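Backpack vac or canister for a small repair shop?

slatbench
Replacing the shop canister. Looking at the Soltine 8 backpack, 348 dollars with two filters. Floor is sealed concrete, mostly dust and screws.

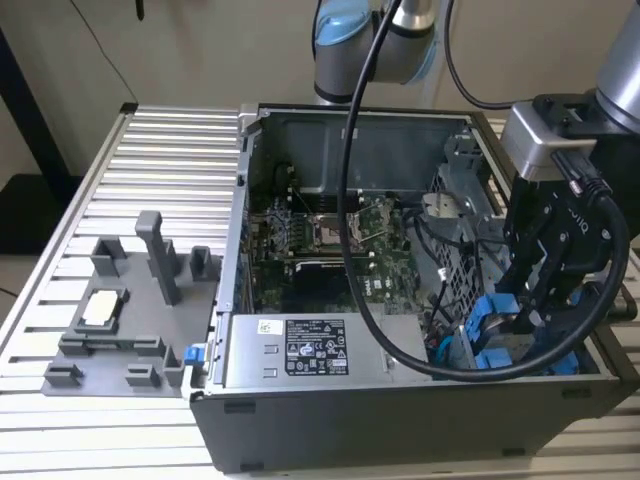 The other choice is the Wada canister, same price, longer hose. Has anyone run both?

mopandgo
Canister. A backpack gets heavy after an hour, and the Soltine cord is short.

nightshift58
Disagree. I clean offices in Nalldale with the Soltine and my back is fine — set the hip belt first.
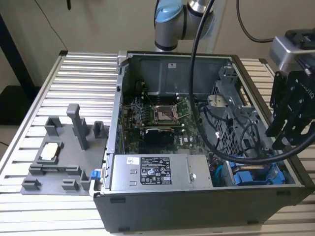

Buy the crevice tool whichever way you go. The one in the box is too wide. Those dark slots between the rails on your table will hold grit, and a floor head won't get it out.

mopandgo
Prollano sells a narrow one that fits both hoses. I still say canister.

slatbench
Going with the Wada. Ordering the Prollano tool too.
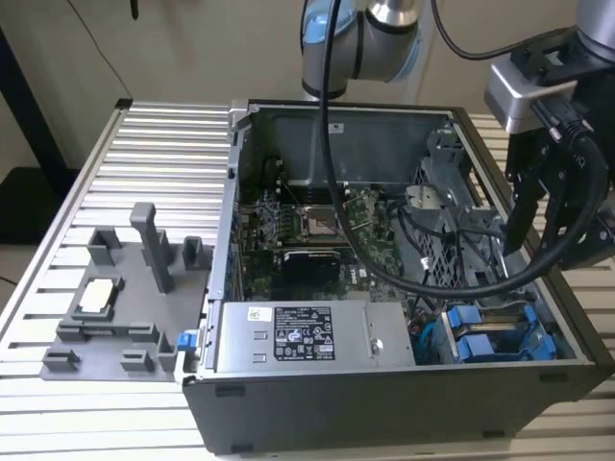
Tower on its side on the slatted table

nightshift58
Get spare bags.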